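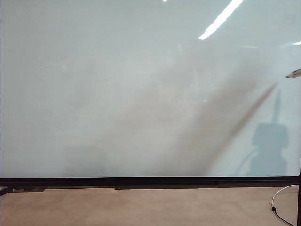

Thursday, a little after 9

Spent the first hour on the big blue-gray panel, and I'm glad I did, even if it pushed everything else back. Yanti Goh had asked me on her way out last night whether the gloss was good enough to send on to Kaewmanee as it stands, and I said I'd rather look at it in the morning with a fresh pair of eyes and a cup of coffee. So I looked, for quite a long time!

My feeling is that it's nearly there. The ceiling light comes back as a long bright streak toward the upper right, and that's always my favorite part to judge by, because a streak is much more telling than a general shine. The walls and the other fixtures only come back as soft smudges, which is about what I'd hope for from this finish – it was never meant to be a mirror, whatever the Cuvevley people said on the phone. Hakim Nugroho likes a harder gloss than I do and will probably argue for another round of polish. Hakim, if you're reading this, please come and argue before lunch, when I'm easier to persuade.

For the record, so that we can do it the same way next time: last wet sanding was with the 2000 paper, always in the one direction, then two passes of the Florkier compound on the clean foam pad. I wiped down between passes with the soft cloths from the bottom drawer (not the yellow ones, which are for the benches and should stay for the benches). The panel had a full night to sit before I judged it.

One thing I'd like to try on the next panel is the slower pad speed that Yanti used back in April on the Kikent samples. Those came out lovely, and I never wrote down the setting, which is entirely my own fault. I've gone back 6 pages in this book and can't find it. Yanti, would you pencil it in the margin here if you remember?

Still to do today: cut the backing paper, find the good corner protectors, and call Kaewmanee about which entrance they want us to use. The label needs to say panel 127. I'd written 100 on the draft, which belongs to the older batch, so please throw that one away if you come across it.

Hakim came by at 11:30. He wants one more pass. We'll do it after lunch.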